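Perception and Motion Planning Engineer (simulation heavy), Gerdale

Hi! I run the small software group at Gerdale that works on two-armed manipulation, and I'm looking for one more person to join us at our Eltarside office. I'm writing this ad myself, so it will ramble a bit. Sorry in advance to anyone who likes a tidy bullet list.

We write the software that lets a robot with two arms pick up small stuff, move it somewhere sensible and not whack itself in the process. I don't mean the hardware, other people build that and they're very good at it. Our side is the planner, the perception stack, and a pile of tooling that has grown quite a bit faster than its documentation. The planner is called Nadar. The simulator wrapper and test runner are called Grokix, and yes, we know how it sounds, we've all stopped hearing it.

Most of your first few months would be in Grokix. We keep a regression suite of 1,138 simulated tasks, and every night the whole thing runs against the current Nadar branch. Last night 1,113 of them passed, which made me pretty happy over breakfast! The ones that fail are where the job is. Some are boring (a timeout set too tight, a mesh with a flipped normal) and some are wonderfully weird, and you'd be the one scrubbing back and forth through a rollout trying to work out whether the planner had a bad idea or the perception side told it a fib.

A lot of what you'd be staring at is the robot's own arms, its own body and a few little objects that matter a great deal to the contact solver.
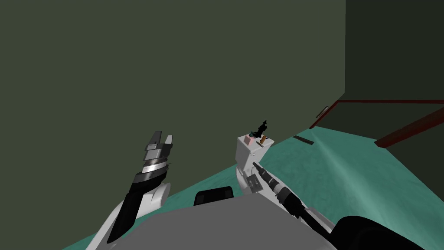
Small items near an arm are a headache for us. Is that cube a thing to grasp, a thing to avoid, or a thing that should now be treated as part of the arm when we check for collisions? Nadar has an attachment model for this and I'd call it decent. It gets confused when objects touch each other and the arm at the same time, and fixing that properly is the first real project I'd hand you.

When I put a draft of this ad on our internal board, one reply was that I should warn people how much of the work is reading logs, and that anyone who hates looking at the same four seconds of simulation thirty times over will be miserable by October. Fair point, so consider yourself warned. I happen to love that part, but I know plenty of great programmers who don't.

What I'd like you to have: solid C++ or Python (you'll pick up the other one here), some hands-on time with a physics simulator, and enough geometry that a chain of transforms doesn't scare you. If you've written a collision checker, even a slow one for a class, tell me about it. A degree is nice and I won't ask to see it. Experience on real robots is a bonus, and you'll get some with us either way, usually in the afternoon when the lab is quieter.

Hours are flexible as long as you're around for the 10 a.m. look at the nightly results. You can work from home two days a week. We do have an on-call rota for the test cluster, but it's daytime only.

The open tickets tagged "perception" currently stand at 242, and 152 of those are older than I'd like to admit. You won't be expected to clear them. I'd be delighted if you closed a few and deleted a bunch.

To apply, send a resume and a short note through the Gerdale careers page and put "Nadar" in the subject line so it lands with me. In the note, please describe one bug you chased for far too long and how you finally found it. No cover letter needed, and half a page is plenty. I read every one and I'll write back either way, normally within two weeks.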